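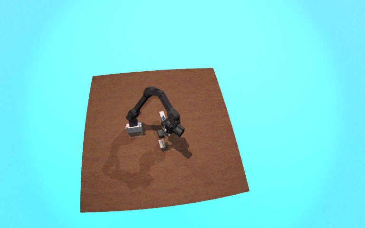
Should you take the mortgage your real estate agent's favorite broker offers you?

Only after you have two other written offers on the table, from people who have never met your agent.

I know how that sounds. Most brokers are decent people, and plenty of agents pass along a name because the last few buyers were happy. But I have been reading loan paperwork for friends and relatives for a long time now, and I have grown tired of hearing "she was so helpful" as the answer to "what are you paying?"

Take Katia Barbieri, who let me use her numbers. She bought a two-bedroom in July. Her agent sent her to a broker at Drullira, who answered texts at ten at night, explained escrow twice without sighing, and got her to closing on time. Katia would have left five stars before she had the keys. Then she showed me her Loan Estimate. There was an $892 processing fee sitting next to an underwriting fee, and when she asked what the processing covered, the reply was that it was standard.

Standard for whom? A lender decides what it charges for its own work. The fact that it charges everyone the same thing tells me it's a habit. Katia called two other lenders on a Wednesday morning. One of them, Ruvex, had no processing fee and the same rate. She took that back to her broker, and the fee was gone by lunch. Nothing about the work had changed.

Her broker was as friendly after the call as before it, and I don't think the friendliness was fake. I just don't think it has anything to do with price, and the whole business of home loans leans hard on our mixing up the two. Buyers are scared. They are signing for more money than they have ever seen. Somebody calm shows up and says it will all be fine, and asking that person for a cheaper quote starts to feel rude.

Effie Buchanan, who sold loans for years before she quit to teach bookkeeping, disagrees with me on some of this. She says a slow lender can cost you the house, and that a buyer who saves a little on fees and misses the closing date has saved nothing. Fair enough. I would pay for speed if someone showed me the speed in writing. What I see in writing is the fee.

She also says people who shop around tend to stop at the rate. There I agree completely. A low rate with points piled on top can be the worse loan if you move or refinance in a few years, and the ads never lead with the points. Look at section A of the Loan Estimate, then at the lender credits, and get the quotes on the same day with the same lock period. Otherwise you are comparing weather.

The usual objection is that several applications will wreck your credit score. Scoring models generally treat mortgage inquiries made close together as one. I have heard the warning mostly from people who already had the customer in the chair.

Katia kept her broker, by the way. She still likes her. She has started asking the insurance man what his "policy service charge" of $85 is for, and he hasn't called back yet.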